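# Estantería metálica Roterton para tienda: la prueba con bolsas de snacks y galletas

Cuatro baldas a la vista, chapa gris y un catálogo que promete mucho más de lo que explica.

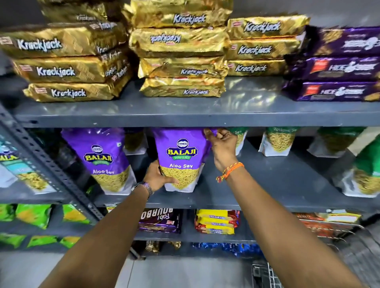

**¿Merece la pena pagar una estantería de tienda para tener galletas y aperitivos en bolsa?**

Para galletas en paquete rígido, seguramente. Para bolsas infladas tengo bastantes más dudas, y el vendedor no me las quitó.

Vengo de una estantería de melamina que se combó por el centro en menos de un año, así que mi listón estaba bajo. Aun así me acerqué a la Roterton con desconfianza. La ficha habla de «solución integral de exposición para comercio de proximidad», que en cristiano quiere decir baldas, y por ella me pidieron 329 euros con el transporte aparte. El montaje tampoco entraba. Cuando pregunté por qué, me contestaron que «se monta sola». No se monta sola.

## El montaje

La recibí en noviembre, en dos bultos, con las instrucciones impresas en una hoja doblada que servía a la vez para tres modelos distintos. Los dibujos son pequeños y en uno de ellos la balda aparece girada respecto a como va. Lo descubrí después de apretarlo todo, claro. Me ayudó Ignacio Park, que ya había montado otras parecidas, y entre los dos tardamos una tarde hasta las ocho y pico. Él dice que con una hoja decente habría sido la mitad.

Las piezas encajan, eso hay que reconocerlo. No hubo que forzar nada ni limar nada. Los cantos de las baldas no cortan, cosa que no puedo decir de la Tedutar que tiene Rochelle Haverford en su almacén y que a mí me dejó un recuerdo en el pulgar. Venían eso sí dos tornillos de menos. Los pedí por correo, me respondieron con un formulario, rellené el formulario y acabé comprándolos en la ferretería de la esquina.

## Las galletas, bien

Empiezo por lo que funciona. Arriba van los packs de Krackjack, los dorados, apilados unos encima de otros, y al lado los Hide & Seek. El paquete rectangular se porta bien en una balda plana: lo pones, se queda, lees la marca de frente y coges el de arriba. La chapa es lisa y los paquetes se deslizan sin engancharse cuando quieres rehacer una pila.

Lo malo de que sea lisa viene enseguida. Si alguien tira de un pack del medio, los de encima se van con él. El envoltorio resbala contra el envoltorio y la balda no pone ningún freno. En la web venden una alfombrilla antideslizante como accesorio, cortada a medida. Miré el precio y decidí que podía vivir sin ella.

También brilla un poco. Poco, pero según cómo le dé la luz del techo se nota, y por la mañana con el sol de la puerta más. A los clientes les da igual, supongo. A mí me obliga a pasar el trapo más de lo que pensaba, ya que en el gris oscuro se ve cualquier mota de polvo.

## Las bolsas ya son otra historia

El aloo sev de Balaji (para quien no lo conozca, fideos fritos muy finos de patata y harina de garbanzo, salados y con algo de picante) viene en una bolsa morada, y una bolsa con aire dentro es lo peor que puedes ponerle a una estantería. No tiene base. Si la dejas de pie se sienta sobre sí misma, y si la tumbas el cliente ve un canto arrugado.

La solución habitual es apretarlas en fila para que se sujeten entre ellas. Va bien hasta que vendes tres. Entonces la fila afloja, la primera se inclina hacia delante y toca recolocar: una mano por debajo, la otra en la esquina de arriba, tironcito hacia el borde y a la siguiente. Varias veces al día. Ninguna balda lisa te va a ahorrar eso y la Roterton tampoco, por mucho que el folleto hable de «frontal siempre ordenado».

Probé varias cosas:

- Tumbarlas en montón. Caben más y se venden menos, y las de abajo acaban con el contenido hecho polvo.
- Un cartón doblado detrás para empujarlas hacia el borde. Feo y barato, y es lo que mejor me ha ido.
- Separadores de alambre de la marca Oyelaran, comprados aparte. Bailan en esta chapa. Los devolví.
- Colgarlas con pinzas en una tira. Correcto para bolsa pequeña. Con la grande la tira se vence.

Trinity Haddad usa en su local una balda inclinada para todo lo que sea bolsa y jura por ella. Puede ser. La versión inclinada de Roterton existe, se llama Prusia, y cuesta bastante más. No la he probado y por tanto no opino, aunque la diferencia de precio por unos grados de pendiente me parece de risa.

## La altura entre baldas

Se regula, y es de lo más útil que tiene. El paso entre una posición y la siguiente es de 24 milímetros según el manual, y en la práctica alcanza para afinar. Yo bajé la balda de los aperitivos para que entraran las bolsas de pie con hueco para la mano por encima. Ojo con esto último: la primera vez lo ajusté demasiado y había que sacarlas de lado, arañando los nudillos contra la chapa de arriba. Hay que vaciar la balda entera para moverla, así que más vale medir antes con una bolsa llena y con el brazo metido.

Yolanda Obi me preguntó si con el peso se descuelga de un lado. De momento no. El fabricante anuncia 163 kilos por balda y me parece una cifra de folleto; con galletas y snacks no te vas a acercar ni de lejos, de modo que ni la confirmo ni la desmiento. Si pensáis cargarla de aceite o de sacos de arroz, preguntad por escrito.

## Lo que le falta

Un portaprecios de serie. A este precio es difícil de entender. El borde es liso, las etiquetas adhesivas aguantan un par de semanas y luego se levantan por una punta, y el perfil de plástico que vende la marca va aparte, como todo. Emmett Alcantara me pasó unos genéricos que encajan a presión y ahí siguen.

Tampoco habría sobrado un tope delantero bajito. En la misma tienda tienen otro modelo por 240 euros que lo lleva, con la chapa más fina. Si vendiera sobre todo bolsa, ahora mismo compraría ese y me quedaría tan ancho.

## Nota

Un seis y medio. Es recta, no se mueve y las galletas lucen. No se ha combado, que era lo único que le pedía de verdad, pero llevo con ella pocos meses y la de melamina a estas alturas también estaba perfecta - volveré a mirarla con un nivel en verano y actualizaré la nota si hace falta.

**Lo mejor:** cantos bien rematados, baldas regulables, encaja todo.

**Lo peor:** las instrucciones, los tornillos que faltaban, resbala, accesorios a precio de joyería.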